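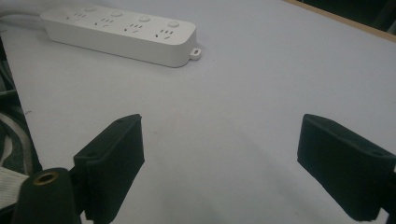
Fig. 1. Power strip task, hand-held gripper, jaws open, strip beyond the fingertips.

From: Daithí Rafferty
To: witby-dev
Date: April 10, 2023
Subject: Re: [witby-dev] button detector loses targets on white-on-white

Replying inline. The figures are from the power strip set, so others can follow without pulling the data.

> We moved the Tikix detector from the 0.6 branch to main and reran
> the power strip episodes. Recall on the buttons drops as soon as the
> strip is far from the fingers. The socket slots are found nearly
> every time. Is this the threshold, or is the new model worse?

Neither, as far as I can tell. I ran both models over the same 2,388 images with the same threshold and they miss the same buttons. What changed on main is the crop. The 0.6 branch took the crop from the full-resolution image and scaled afterwards. Main scales first. A white button on a white housing has very little contrast to begin with, and the thin outline that separates the two does not survive the resize. The slots are dark on white and do.

Fig. 1 is the bad case. All four outlets come back with the default settings. The leftmost button is the smallest and palest of the row, and main drops it. With the crop moved back in front of the resize it is found again.

> Could we lower min_contrast for the button class only?

You can, the key is per class in Kotberg. I would not. At the lower setting I got 254 false buttons over the set. The worst offenders were the oval hole in the mounting tab and the brass insert in the gripper body. The insert can be masked, as it is fixed in the camera view. The tab cannot.

A better route is to stop treating buttons as independent detections. On this strip each outlet has one button beside it. Fit the line through the slot groups, take the spacing, then look for each button at the offset the geometry gives. The search window is small enough that a weak edge will do. I have this working as a pass after the detector, in my branch strip-prior. It costs 7 ms per image on my desktop – acceptable for the planner, too slow for the servo loop.

> Does that still hold when only part of the strip is in view?

Yes, with one change. The first version assumed four outlets and tried to place the missing one outside the image, which pulled the line fit sideways. It now takes whatever slot groups are present and needs at least two. The close view in Fig. 2 has three buttons and three socket groups, the rest of the strip being below the image, and the fit is stable.

Two further points on that view. The bottom button has a small highlight in its middle. The circle refinement in Frerichs locks on to the highlight if the minimum radius is left at zero, so set it from the slot spacing instead. Also, the finger mask must be applied before the line fit. Our mask covers our own two fingers and nothing else. There is a second gripper at the upper right, and its fingers and shadow both reach the edge detector. I have added a check that discards any edge lying off the housing contour.

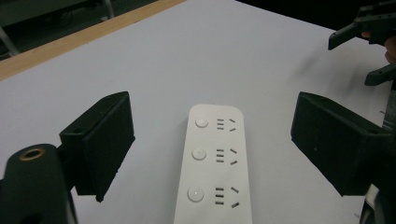

Steps to reproduce

1. Check out strip-prior and rebuild the perception package only. The planner does not need it.

2. In the Kotberg file, set crop_before_resize to true and leave min_contrast at the default.

3. Run the replay tool over the power strip set with --stride 1. With a larger stride the tracker fills gaps from neighbouring images and the recall figure means nothing.

4. Compare the button column with the one in the March report. Expect small differences in the last digit, the refinement is not deterministic on the GPU.

If you only have time for a short run, the first 200 images are enough to show the crop problem. They will not tell you much about the line fit.

Still open: the case where a finger hides the middle of a slot group. The group is then reported as two, the spacing comes out at half the true value, and the button windows end up in the wrong place. I have a test for it which fails. Patches welcome, against strip-prior please and not main.

Daithí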